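Search this site Enter keywords Go

Slide 4. Counters (keep this one under 3 minutes)

OK, so back to the break room at Skeswood. When Lavanya Pisharody and I started there in April, the counter was where everything went to live. Mail, mugs, somebody's bike lock! We cleared it on a Tuesday-ish kind of whim and it filled right up again by lunch. (Pause, let them groan, they all have this counter.)

Then we tried the one-drink rule. You can set your drink down, you can walk off and take a call, but the can goes in recycling when you leave the room. Click to photo.

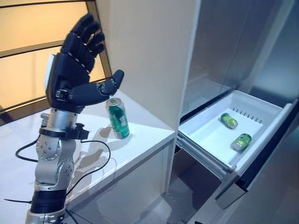
Green can on the white counter, Skeswood.

I love a white counter for this, by the way. It's glossy, a can throws a shadow on it, your eye goes straight there. On the old speckled one at Wendine you could lose a sandwich for days. Sumathi D'Souza fought me on the color and I'm still right, so say hi to Sumathi if she's in the room.

Numbers, quickly: we put out a survey and got 265 answers, and around 90 of them were about cans. Cans! I had a whole section ready on the fridge.

Ask for hands: who has a drink on their desk from yesterday? Then go to slide 5, the sink. Skip the Grasaneo story if we're running long.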